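Contre le tiroir à bijoux

J'habite en France depuis assez longtemps pour avoir pris beaucoup d'habitudes du pays, mais il y en a une que je n'ai jamais comprise : celle du tiroir. On reçoit un collier, on le porte un soir, puis on le dépose dans un tiroir ou dans une belle boîte à compartiments, et il y reste. Quand on l'ouvre, deux ans plus tard, on trouve un nœud. Je voudrais défendre ici une autre manière de faire, plus modeste, qui me vient de ma grand-mère : les perles doivent vivre dans une boîte ouverte, dans la pièce où l'on s'assoit.

Je ne parle pas des bijoux de valeur. Pour les diamants et l'or, je laisse le conseil à ceux qui en possèdent. Je parle des perles de verre, de résine, de pierre ordinaire, des bracelets d'enfant montés sur élastique, des cordons noirs qui ont perdu leur pendentif. Ce sont des objets de peu de prix, et c'est justement pour cette raison qu'on les range si mal. On leur donne un coin, le fond d'une commode, une pochette de tissu qu'on ferme trop fort.

Chez nous, l'inventaire se fait en février, quand les jours sont encore courts et qu'on a envie de couleur. On apporte tout sur le canapé, on étend le grand couvre-lit rose clair, celui avec les fleurs en relief, et on vide. Il ne faut pas une table pour ce travail. Sur une table les perles roulent et tombent, et on passe la soirée à genoux. Un tissu épais les retient. Je sais que cela fait désordre, un salon avec des coussins poussés de tous les côtés, mais je trouve ce désordre agréable à regarder.

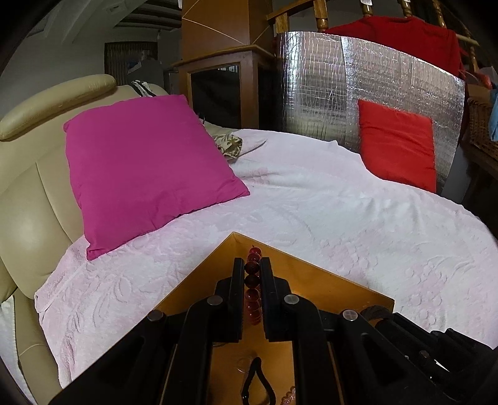 Les perles rouges, au-dessus du plateau jaune où reste le cordon noir.

Regardez ce rouge. Dans un tiroir, il est noir. Les perles translucides ont besoin qu'un peu de jour passe à travers, autrement on ne sait même pas ce qu'on possède. J'ai connu une dame à Prerkeck, la petite ville où j'ai passé mon enfance, qui avait acheté deux fois le même collier grenat, parce que le premier dormait dans une boîte fermée et qu'elle avait oublié sa couleur exacte. Elle racontait cela en riant. Moi, enfant, je trouvais cela triste pour le premier collier.

On m'oppose souvent la poussière. L'argument est juste, je ne vais pas le nier. Une boîte ouverte prend la poussière, et il faut passer un chiffon doux de temps en temps. Mais cette petite corvée a un avantage : elle oblige à prendre chaque chose dans la main. On sent si un fil devient mou, si un élastique a perdu sa force, si un nœud commence à glisser. Dans le tiroir, le fil s'use aussi, et on le découvre le jour où le collier se casse dans l'autobus. Cela m'est arrivé entre deux arrêts, avec un rang de 26 perles, et j'en ai retrouvé 8. Les autres voyagent peut-être encore.

On m'oppose aussi la beauté. Les coffrets de magasin sont jolis, il faut l'admettre. La maison Desten en vend un modèle en velours, avec de petits rouleaux pour les bagues et des crochets dans le couvercle, et je l'ai longtemps admiré dans la vitrine. Une cousine me l'a offert. J'ai essayé de l'aimer. Les crochets étaient trop près les uns des autres, les colliers longs touchaient le fond et se mêlaient comme avant, et les bracelets d'enfant n'entraient dans aucun compartiment. Ce coffret a été dessiné pour une femme qui possède trois bagues et un collier court. Je ne connais pas cette femme.

Une simple boîte en carton fait mieux. Je le dis sans vouloir provoquer. Le carton est léger, il ne raye rien, on peut le découper et le remplacer quand il se fatigue. Les bords doivent être bas, sinon la main cache ce qu'elle cherche. La couleur compte aussi : je préfère le jaune, tirant un peu vers l'orange, car les perles roses et les rouges s'y voient très bien, et un cordon noir encore mieux. Sur du velours sombre, je perds toujours le cordon.

Reste la question du mélange. Faut-il garder ensemble ce qui est précieux pour le cœur et ce qui ne l'est pas ? L'atelier Urbonaitė, où j'apporte mes fils à refaire, conseille de séparer par matière, le verre avec le verre, la pierre avec la pierre. Techniquement, ils ont raison, une pierre dure peut marquer une perle tendre. Je respecte leur métier et je ne suis pas leur conseil. Je sépare par usage. Ce que l'on porte le matin sans réfléchir va dans la boîte. Ce que l'on porte pour les fêtes va aussi dans la boîte, mais dans un coin, et l'on verra bien qui le dérange.

Un bracelet rose d'enfant à côté d'un rang rouge foncé, cela n'est pas une faute de goût. Les deux choses se parlent. J'ai vu dans un magazine de décoration un salon où tous les bijoux étaient classés par nuance sous des cloches de verre, et j'ai pensé que personne, dans cette maison, n'osait mettre un collier pour aller acheter le pain. Il y a des gens pour qui ranger veut dire ne plus toucher. Je leur laisse volontiers cette satisfaction, mais je n'appelle pas cela prendre soin.

Je connais enfin l'objection du prix, qui est l'inverse des autres : si ces perles valent si peu, pourquoi leur consacrer une soirée et une page entière ? À la foire de Drosteck, on trouve des sachets de 600 perles pour presque rien. On pourrait tout jeter et recommencer. Mais un rang que l'on a porté n'est plus le contenu d'un sachet. Il a pris la longueur d'un cou, il a été renoué une fois un peu trop serré, il lui manque une perle qu'on a remplacée par une autre, presque pareille. Cela mérite bien un peu de carton et un coin de couvre-lit.

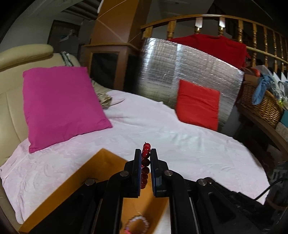
Si vous voulez essayer

Je ne propose pas une méthode, il en existe déjà trop. Prenez une boîte que vous avez chez vous et coupez le couvercle. Posez dedans seulement ce que vous avez envie de revoir, et laissez-la une semaine à côté du canapé, entre les coussins et la lampe. Les rangs se gardent à plat, les bracelets en boucle. Pour sortir un collier, levez-le tout droit et sans tirer sur le côté, il vient alors seul, sans emporter ses voisins.

Au bout de la semaine, vous pouvez tout remettre dans le tiroir. Une amie l'a fait, et nous sommes toujours amies. Elle garde quand même un bracelet sur le rebord de sa fenêtre.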